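I have kept a cardboard box for 8 years because it was a good box. It came with a lamp in it, and the lamp has since died and gone to the tip at Hitdale, but the box lives on under the stairs, holding three smaller boxes, one of which holds a bag of bags. My household regards this as a condition. I regard it as ordinary thrift, and I would like to put the case for cardboard before somebody breaks mine down and leaves it out for the Sunday collection.

## The stuff itself

Consider how badly we treat it. A parcel arrives, and within half a minute the box has been stabbed with a kitchen knife, emptied and kicked towards the back door. The thing inside gets a shelf and possibly a review. The box gets rained on. Yet if you ask a child which of the two is the present, you will get a straight answer, and the child will be inside it by teatime with a felt tip and a torch.

I grant that cardboard does not court admiration. It comes in one colour, and people can't agree which. Tan, khaki, beige, a sort of pinkish biscuit when the light is kind and something closer to pond when it isn't. I once tried to match a tin of paint to it for the hall and came home from the shop with three testers, none of them right. The one called Tomano Sand was the nearest, and it dried the colour of a plaster.

But look at it for a while, flat, with nothing on it. There are the creases where it has been told to fold. There are little slots cut for reasons known only to whoever drew the plan. Turn the same stuff up at the side and you have a wall, with a soft shadow where the floor stops.
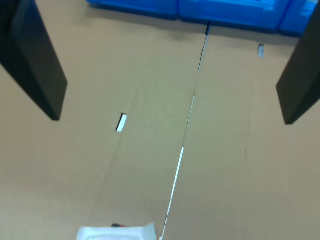
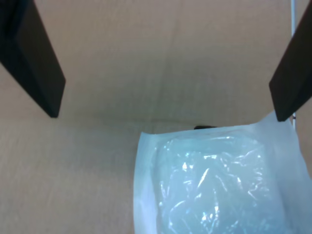 ## Against the plastic tub

The usual reply is that I should buy tubs. Everyone I know has bought tubs. They have clip-on lids and little wheels, and the makers give them names like Tovar, as though you might ride one into battle. I bought a set of them myself during a weak spell in March. The lids fitted each other's tubs almost perfectly, and if you have ever tried to shut one you will know what that "almost" is worth.

The real trouble with a tub is that it is permanent. Once you own it, you have to own things to put in it. A friend of mine has a loft full of them, labelled, and when I asked what was in the one marked MISC 2 she said she would rather not go into it. The tub had given her leave never to decide. A cardboard box gives you no such comfort. It sags, it goes soft at the corners, and the tape lets go one warm night with a noise like a burglar. Sooner or later it makes you look at what you've kept.

It can also go away. I can flatten a box, stand it behind the wardrobe and have my floor back. Spread a couple on the carpet and you can paint a chair, mend a bike or repot a fern, and when you have finished you fold up the mess and take it outside. Try that with a tub.

## What I will concede

There are bad boxes. There is the enormous one with a single lipstick rolling about in it. There is the one from the supermarket with no bottom to speak of, offered to you by the till as a kindness. When I moved from Drutavport I packed all my books into large boxes, feeling very organised, and discovered on the stairs that a large box of books is a piece of masonry. Books go in small boxes. I knew that and did it anyway, and so will you.

I will also concede the mice, who share my views on cardboard and hold them more strongly.

And I admit that keeping a box "in case" is not quite the same as using it. The case seldom comes. In all these years I have needed to send something lamp-sized exactly once, and on that day I couldn't get to the lamp box for the other boxes, so I went out and paid for a new one at the post office. It was a very poor box, thin as toast. The parcel came back a week later because I had got the address wrong.

I kept the box, of course. It's under the stairs, and it fits rather nicely inside the one from the kettle.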